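Care of the Finger Pads on the Bench Gripper

Readers of these pages have asked on several occasions how the hand-held gripper on my bench is maintained between sessions. The following is a record of present practice. It replaces the short notice posted in April, which omitted the screws altogether.

The tool has two fingers, each carrying a detachable pad. The pads are the parts that wear, and they are the only parts I replace as a matter of routine. The arms behind them have been in service since the first build, which I call Ota, and I expect them to outlast several more sets of pads.

Inspection takes place every 200 cycles, a cycle being one closing and one opening. The tally is kept in a small program named Zekirard, which also records the date of the last pad change. At each inspection the jaws are opened fully and both pads are wiped with a dry cloth. No solvent is used. An earlier set was cleaned with a strong degreaser and became brittle at the corners within a month.

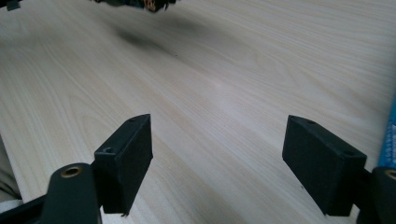
The screws are then checked by hand. A short driver is preferred, as a long one encourages the user to apply more force than the plastic will bear. Each screw should be brought up until it stops and then left alone. Where a screw continues to turn without resistance, the pad is withdrawn from use and the thread examined – a second attempt at tightening will only enlarge the hole.

Alignment follows. The jaws are closed slowly on a strip of ordinary paper, first at the tips and then further back. The paper should be held with equal firmness in both places. If it slips at the tips, I loosen the pad on the affected side, press it square against a steel rule and tighten the screws again in turn, a little at a time.

Pads are changed at nearly 2000 cycles, whether or not they show damage. I print replacements in pairs and fit them in pairs. Fitting one new pad opposite a worn one was tried during the winter, and the grip wandered to one side on small parts. For printing I keep the nozzle at 235 degrees and allow the bed to cool completely before removing anything from it. The present design, Roltum, is revision 11 and differs from the previous revision only in the depth of the screw holes.

The threaded inserts require separate mention. They are set with a soldering iron, and an insert that has gone in crooked cannot be corrected afterwards with any confidence. The Seppälä jig holds the arm upright for this work and should be used on every occasion – I have spoiled two arms by omitting it. Once set, an insert is left until the following day before any screw is put into it.

Spare pads are stored flat in a lidded tin, away from the window. The next inspection is due on Friday, when the paper test will be repeated with a thinner strip.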